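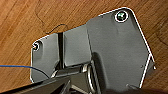 Plover data collection — weekly meeting
April 30, 2018, 10:05 start, Flaltstead office, back room
Present: Adjoa Baidoo (chair), Tom K., Renske, Luis, Dev (by phone until the line dropped, then not)
Minutes: Renske
Sorry for the state of these, typed as we went.

1. Last minutes
OK'd. One fix — the item about spare cables should say Luis, not Dev.

2. Where we are
174 demonstrations recorded on the bracket task so far. Adjoa went through them Friday and marked 62 as not usable for training. Main reasons, in her order:
- operator stops halfway to think, arm sits still for ages
- wrist view blocked by the fingers at the moment that matters
- wrong task label picked from the menu (Tom: menu is too long. Agreed.)
- episode ended before the gripper opened
Long talk about whether the "stops to think" ones can be trimmed instead of thrown out. Luis says yes, easy, cut anything where the joints don't move. Adjoa not keen, sometimes a pause is a real part of the approach and we'd be cutting that too. Settled: Luis trims a copy, we look at both next week. Originals stay put.

3. Start positions
Tom looked at the start poses and they're nearly all the same. Everybody puts the part down the way they like it, long side toward them, and the model will learn that and nothing else. Want more tilt, more left/right, some closer to the table edge.
Dev (phone): use a random angle from a script, operator reads it off the screen and sets the part.
Renske: slow. Adjoa: do it anyway, but only change it every 8 episodes so people aren't fiddling all day.
Agreed. Dev to write script.

4. Wrist camera
Screw rims glare when the lamp is on. Not a problem for a person but the small net seems to lock on to bright rings. Two opinions:
Luis — keep the glare, real shops have glare
Tom — dim lamp for half the sessions, so we get both
Going with Tom's. Write lamp setting in the session notes every time!! Last week's sheet has it blank for two whole days.
Also the question of whether to crop the bottom of the wrist view where the gripper shows. Adjoa says no crop, the model needs to see its own fingers. Closed, don't reopen please.

5. Wires
Loose wires near the part are going to be in the way at Andrade's site so they should be in our data too. Up to now people have been pushing them aside before hitting record. Stop doing that. If a wire gets dragged during an episode, keep recording and tag it "wire contact". No tag for this exists yet, Luis adding it today.
Renske asked if a failed grasp becuase of a wire counts as a failure or a bad episode. Failure. Keep it. Bad episode is only when WE messed up.

6. Operators
Three trained now. Skorncombe can lend us one person two afternoons a week, starts after the safety walkthrough. Adjoa wants 12 practice episodes from anyone new, practice folder only, before they touch the main set. Tom thinks that's too many, people get bored and sloppy. Left at 12 for now, see how the first one goes.
Reminder — operator initials go in the file name. Not "me".

7. Labels
Short one. Instructions typed by operators are all over the place: "grab bracket", "pick up gray part", "pick the thing". Adjoa likes the mix. Luis wants one fixed sentence. Compromise, keep what the operator typed and add a fixed one in a second field. Renske to back fill the old episodes, will need a couple of evenings.

8. June handover
Andrade want a first trained version in June. No day given. Tom will ask for one and also ask what surface they're mounting on, all of ours is on the brown wood table so far and that may not carry over. If they can send a piece of their bench top, good.
Not discussed: budget. Ran out of time.

Actions
Luis — trimmed copy, wire contact tag, shorter task menu
Dev — start angle script
Tom — email Andrade re date and bench surface; lamp dimmer
Renske — second label field, back fill
Adjoa — review new episodes as they come in, confirm Skorncombe afternoons

AOB
Disk on the recording machine nearly full again. Luis will move the old sets over tonight, don't record after 5 til he says its done.
Door code changed, ask Adjoa.

Closed 11:20. Same time next week, Tom chairing.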